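Our Club's Laundry Season Starts with a Sweater

I've been in the Amthorpe robotics club for a while now, and I can tell you this is the first project my family has had opinions about. We're teaching a machine to fold clothes! The team name is Savby, the deadline is in April, and we're working through the knitwear on a pink bed with daisies on the sheet.

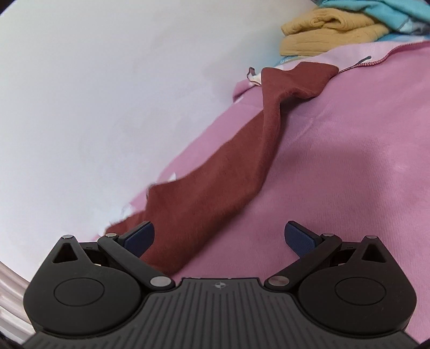
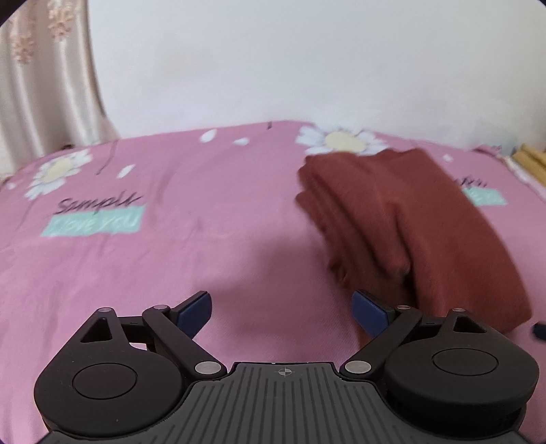
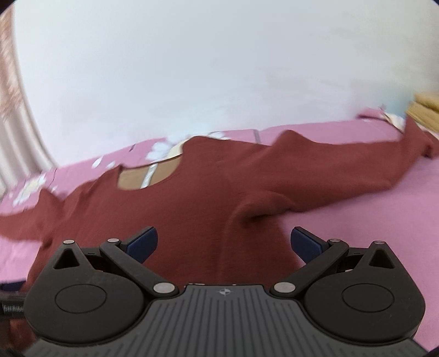
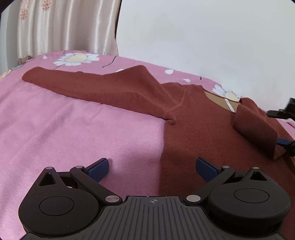 What we're up against

Leung is the contest we've entered, and the folding round goes like this: five pieces of clothing, one flat surface, and the judges pick the order. Long sleeves are the big headache (they were for last year's teams too, from what I hear). You get one arm tucked across the front, you're feeling great, and then the second one drags the whole body sideways with it. T-shirts are a breeze by comparison.

So our plan is lots and lots of practice folds, done by hand with the grippers, and then the software learns from those. The goal is 3,000 before we pack up for the contest. As of this morning we have 146. I know, I know! But we only got going after midterms, and everybody's getting faster. My own hands cramp up after a while, so I've started bringing snacks and taking turns more often.

Trelter, the hardware store out by the highway, is covering our entry fee and letting us set up a table by the front doors next month. If you've got old sweaters you don't want back, bring them by. Stretched out is fine, and so are holes. Big chunky cardigans with buttons would be amazing, as we don't have a single one yet and I'm sure the judges do.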